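Montageanleitung Getriebesatz Zellwood
Abschnitt 3: Trägerplatte und Stirnräder
Stand: März 2026

3.1 Arbeitsplatz vorbereiten

Die Montage erfolgt liegend auf einer ebenen Fläche. Als Unterlage dient ein dunkles, fusselarmes Tuch mit mindestens 80 cm Kantenlänge. Falten unter der Trägerplatte glattstreichen, leichte Knicklinien im Stoff sind unbedenklich.

1. Tuch ausbreiten.
2. Trägerplatte mit den Zapfen nach oben in die Mitte legen.
3. Noch nicht montierte Räder rechts neben der Platte bereitlegen.
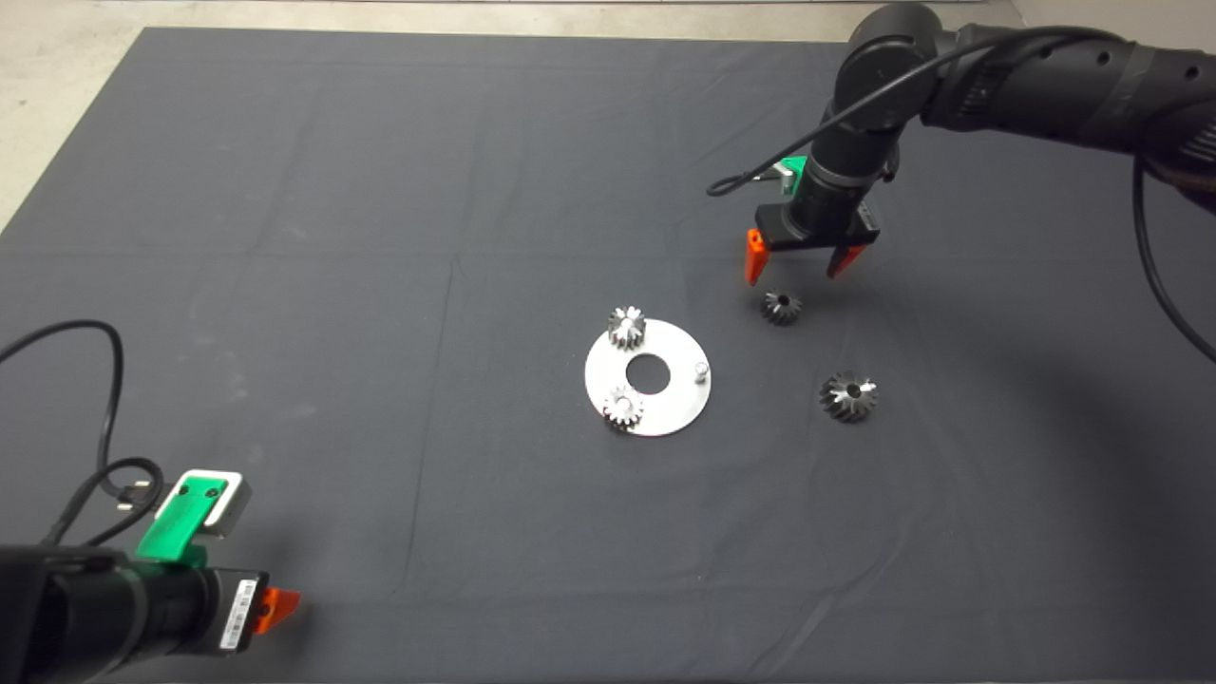
Die Räder werden nicht gestapelt. Bei Sätzen der Ausführung Voria sind die Bohrungen ab Werk entgratet, bei der Ausführung Moura ist vor der Montage mit Schleifvlies der Körnung 600 nachzuarbeiten.

HINWEIS: Kegelräder gehören zu Abschnitt 4. Sie bleiben bis dahin auf dem Tuch.

3.2 Sichtprüfung

1. Zentralbohrung der Scheibe auf Grate und Späne prüfen. Die Fase muss umlaufend sauber sein.
2. Zahnflanken gegen das Licht halten. Feine Bearbeitungsspuren und einzelne Kratzer auf der Planfläche sind zulässig, Kerben an den Zähnen nicht. 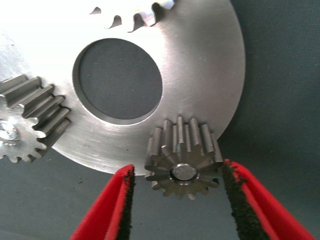 3. Flächen mit trockenem Tuch abwischen. Kein Öl auftragen, die Schmierung folgt in Abschnitt 5.

VORSICHT: Zahnkanten können scharf sein. Räder an den Planflächen oder mit leichtem Druck am Außendurchmesser fassen.

3.3 Stirnräder aufsetzen

1. Die beiden linken Stirnräder auf ihre Zapfen schieben, oben und unten.
2. Das dritte Stirnrad auf der rechten Plattenseite senkrecht von oben ansetzen. Nicht verkanten.
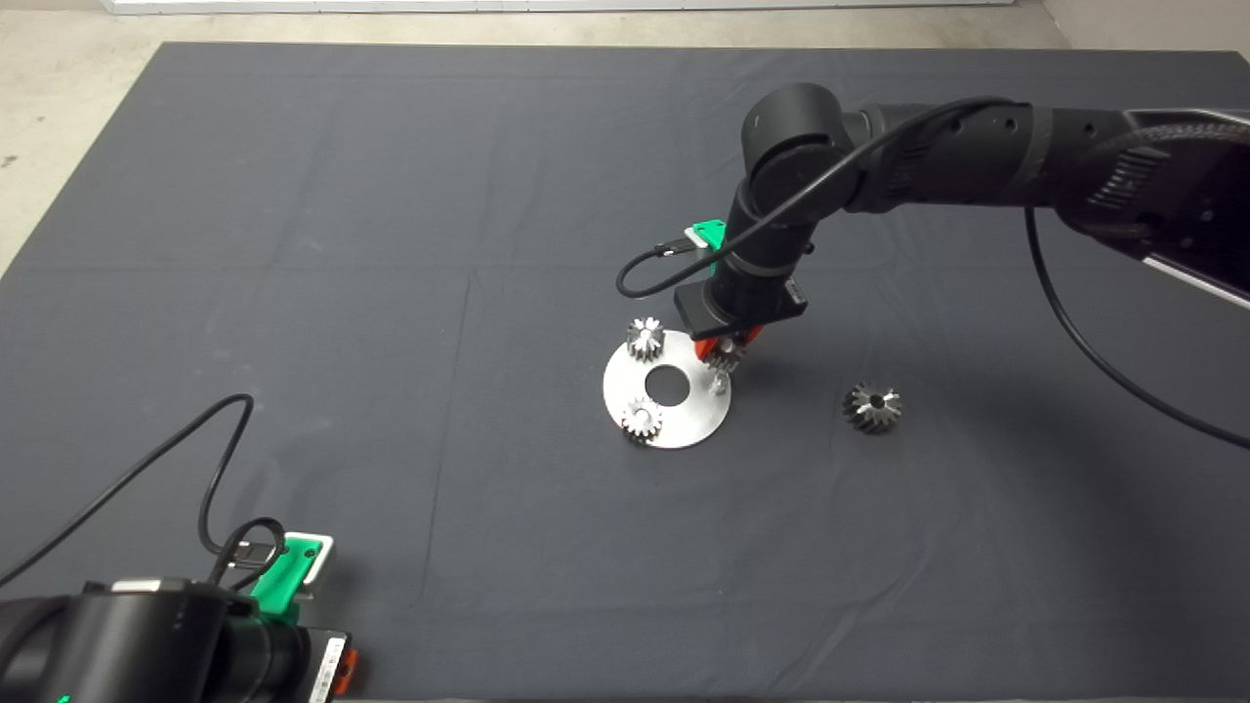

3. Das Rad absenken, bis es ohne Kraftaufwand anliegt. Klemmt es, wieder anheben, um ungefähr 17 Grad drehen und neu ansetzen.

VORSICHT: Keinen Hammer verwenden – verbogene Zapfen lassen sich nicht richten. Ersatzplatten sind über die Cirketgate-Teileliste zu beziehen.

4. Vor dem Loslassen prüfen, ob das Rad gerade über dem zugehörigen Zapfen steht.
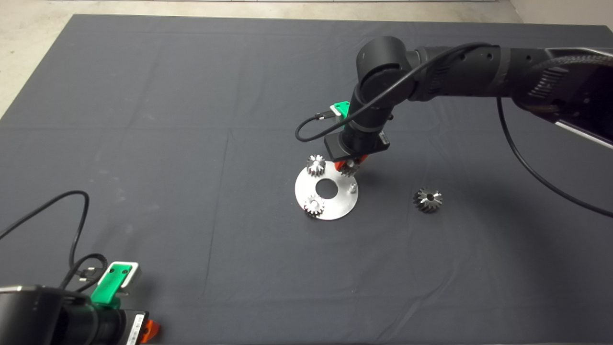

3.4 Leichtgängigkeit prüfen

1. Jedes Stirnrad von Hand eine volle Umdrehung bewegen.
2. Bei Schleifgeräuschen das betreffende Rad abnehmen und Bohrung sowie Zapfen erneut reinigen.
3. Weiter mit Abschnitt 4, Kegelräder.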